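9月13日 星期四

早上到实验室很早，走廊的灯还没有开。我先泡茶，然后看昨天晚上留下的日志。日志一共有492行警告，大部分是同一句话：“抓取候选的时间戳比点云旧”。这句话我从八月看到现在，已经可以背出来了。

我现在写的这个模块，在我们组里叫Ernetti。它的工作听起来很简单：拿到相机的点云，给出抓取的候选，排好顺序，再交给规划器Parnavska。规划器算出路径以后，控制器执行。问题就在“交给”这两个字里面。我的模块发送候选的时候，用的是计算完成的时间，可是规划器以为这是拍照的时间。两个时间相差大约400毫秒。如果箱子里的东西不动，这没有关系。但是球会滚，夹爪碰到一个东西，旁边的东西也会跟着动，这时候旧的候选就是错的候选。

上午我把时间戳改成图像采集的时间，从驱动那一层一直传下来。要改4个文件，其中一个文件是以前的人写的，变量的名字都只有一个字母，我读了很久。为了不弄错，我在纸上画了一张图，把每个消息从哪里来、到哪里去都写清楚。我写中文的笔记比较慢，但是我坚持用中文写，因为我希望以后看这份笔记的人不用猜我的意思。
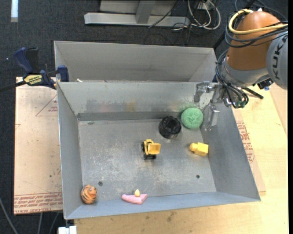
下午主要是看排序的分数。我对绿色的海绵球一直不太放心。它的表面毛毛的，点云在边缘的地方很乱，法向量算出来朝各个方向都有。分割的程序有时候把它和左边那个黑色的圆东西当成一个物体，然后给出一个很宽的抓取，宽到夹爪根本张不开那么大。我加了一个检查：如果候选的宽度超过夹爪的行程，就在我这里丢掉，不要再让规划器去浪费时间。这个检查本来应该第一天就有，写完以后我有一点不好意思。

另外一个麻烦是箱子的壁。靠着前面那一边的虎纹球，几乎所有的候选都会让一根手指碰到斜面。现在的碰撞模型把箱壁当成竖直的，所以规划器有时候太乐观，有时候又太小心。我今天只改了一半：把斜面的角度写进了配置文件，可是碰撞检查的那部分还没有读这个值。粉红色的那块“蛋糕”也是类似的情况，它躺得很平，离壁又近，从上面下去能夹的高度很少。我想先给贴壁的物体降低分数，让程序先拿中间的小卡车，等位置空出来再说。这个办法不漂亮，但是容易解释。

四点多的时候我用录下来的数据重新放了一遍，选了40组，新旧两个版本都跑。时间戳的警告没有了，这一点我很高兴。过宽的抓取也没有再出现。可是有几组里，新版本一个候选都没有给，因为我把门槛设得太严格。规划器收到空的列表，不报错，也不重试，就那样一直等着。我不知道这是谁的责任，是我不应该发空的列表，还是它应该会处理。我写了一封邮件问Etwood那边，他们维护规划器的接口。邮件改了三遍，我怕语气太硬，最后还是加了一句“也可能是我理解错了”。

回家的路上，前面一辆旧的Honda一直开得很慢，我正好有时间想这件事。也许应该定义一个明确的状态，比如“没有可以抓的”和“还在计算”要分开，不能都用空的列表来表示。晚饭以后我把这个想法写进了笔记，还没有写代码。

明天先做的事：让碰撞检查读斜面的角度，再把门槛放松一点，用同样的数据再跑一遍。如果Etwood回信了，就先看信。茶叶也快没有了，要记得买。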